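Gripper notebook, Starance cell, finger pads and grip check
Saturday, November 9, 2019
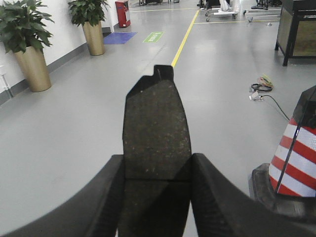 Why I was in here

Two drops on the night run, both with the gray test block, both at the same point in the path where the wrist rolls over before the place move. The log shows the grip closing normally each time and then the width reading creeping in until the part is gone. No fault raised, because the "part lost" threshold was still set for the old fingers. That should have been changed when we fitted the curved ones in January. It wasn't on the changeover sheet. It is now.

Condition of the fingers

Took both off and looked at the ribbed inner faces under the bench lamp. Left one fine. Right one had gray dust packed into the ridges over the lower third, where the block sits deepest. The block sheds a bit every time it is gripped and the grit fills the grooves until the face is close to smooth. Ridges themselves not worn as far as I can tell with a fingernail.

Cleaned with a nylon brush and warm water, then left to dry on a rack. Did not use the solvent wipes. Le Goff say in their sheet that the wipes are fine on the housing but leave the finger material slick for a day, and I believe them after what happened on the Cornar cell.

Refit: fingers go back on the side they came from. They look like mirror copies but the bolt holes on ours have taken a set and the right one rocks if you put it on in a hurry. Seat it, press toward the wrist, snug both screws, then torque. I put a paint dot on each screw head so it's easy to see later if one has moved.

Grip settings

Old force setting was 14 on the controller scale. Tried 19 first and the block held but I could hear it crunching, and there was fresh dust on the bench after a handful of closes. Went back to 14 with clean fingers and it held through the full wrist roll. So the force was never the problem. Leaving it at 14.

Changed:
Part lost threshold now tighter, matched to the curved fingers
Delay after close before the arm moves, up to 300 ms
Wrist roll speed down one step for the gray block only, other parts unchanged

The delay is probably more than it needs. I wanted some margin over Saturday and Sunday and someone can trim it once we have a few clean nights.

Block orientation

Always pick with the notched corner up. If the notch goes down between the jaws there is less face for the fingers to bear on and the block can pivot. The vision check is supposed to reject a part that is the wrong way up but it passed two upside-down blocks when I tried it by hand. Speckled surface confuses it, I think. Raised the contrast setting on the notch region and it caught the next few, but I would not call that fixed. Needs a proper test with parts from a different batch.

Camera

Lens wiped. There was a film on it, same gray dust. Re-ran the hand-eye calibration afterward and the new numbers were close enough to the old ones that I kept the old file. New one is saved next to it with today's name if anybody wants to compare.

Floor and cables

Cone stays next to the loose cable until it gets a proper cover. The plug end with the red, yellow, green and black wires is still lying on the floor and needs a home before we run the base anywhere near it. Do not reconnect it to find out what it does - check the drawing first. My guess is that it belongs to the old Drosedska light tower, and if so it can come out altogether.

Yellow lines are still the limit for the arm at full reach. I stepped through the outermost points at slow speed with the new roll speed loaded and the fingers stayed inside.

To do

Add finger cleaning to the weekly list, nylon brush, no solvent
Order one spare pair of fingers, same ribbing
Trim the close delay after a week without drops
Batch test on the notch check
Trace the floor cable back to the panel and label both ends
Ask Le Goff whether the screws want thread locker. The sheet says nothing either way and the old ones had traces of something blue

Left the cell in manual with the block out of the jaws and the key in the drawer. Air is off at the wall.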